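## 4. Handling of biopsy cores and its effect on phospho-protein signal

Correspondence: Định Hầu, Rarkitz Institute of Tumour Biology. Published January 2018.

Core needle biopsies from breast tumours are often shared between several laboratories before any protein work is done. In the Vieira cohort, each patient gave 2 cores from the same lesion. One was fixed in formalin at the bedside and the other was kept in chilled transport medium until it reached the pathology department. The delay before fixation therefore differed within each pair, while the tumour, the needle and the operator were the same.

### 4.1 Effect of delay on staining

We stained all paired sections for phosphorylated STAT3, phosphorylated AKT and total AKT. Staining was scored by two readers who did not know which core of a pair they were looking at. Where their scores differed by more than one grade, the section was read again by both together and a single score was agreed.

Total AKT was stable. Scores in the delayed cores matched those in the bedside cores, and we found no sign that the protein was lost during transport. The phosphorylated forms behaved differently. Phosphorylated AKT was lower in the delayed core in most pairs, and the fall was greater at the centre of the core than at its edge. Phosphorylated STAT3 was less predictable. In some pairs it fell, and in a smaller group it rose, which may reflect a stress response in tissue that was still alive when it was placed in the medium.

The rise in phosphorylated STAT3 matters for anyone using this marker to select patients. A tumour that would be called negative from a bedside core could be called positive from a delayed one. Earlier work on surgical specimens has described the same kind of problem, but surgical tissue also goes through a period of reduced blood supply before removal, and the two effects are hard to separate. Needle cores avoid most of that difficulty.

### 4.2 Choice of medium

Transport medium was supplied in two forms, Flollex and Lollel. They differ in buffer and in glucose content. Pairs were assigned to one or the other by clinic and not by patient, so differences between the media could also be differences between clinics. With that limit in mind, the fall in phosphorylated AKT was seen with both. The rise in phosphorylated STAT3 was seen mainly with Flollex, the form with more glucose. We did not test whether adding glucose to Lollel would produce the same result.
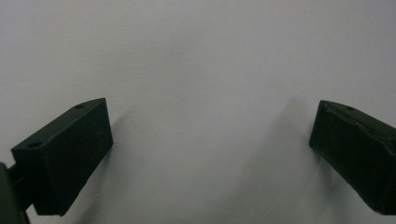
*12 min read*

**Figure 2.** Pale, plain surface between two dark gripper fingers.

### 4.3 Limits of the comparison

The time between biopsy and fixation was taken from clinic forms, which were filled in by hand. Transport temperature was recorded on arrival only, so short periods of warming would have been missed. Cores with little tumour were left out before scoring, and this may have removed small or scattered cancers from the analysis. We also had no fresh-frozen tissue to compare against, and the bedside core is used as the reference for want of a better one.

Scoring by eye is coarse. A change of one grade near the bottom of the scale can decide whether a tumour is called positive, whereas the same change near the top has no effect on the call. For this reason we report grades throughout and give positive and negative calls only in the supplementary tables. Section 5 repeats the analysis in the lung cores collected from August onwards, using the same antibodies and the same two readers.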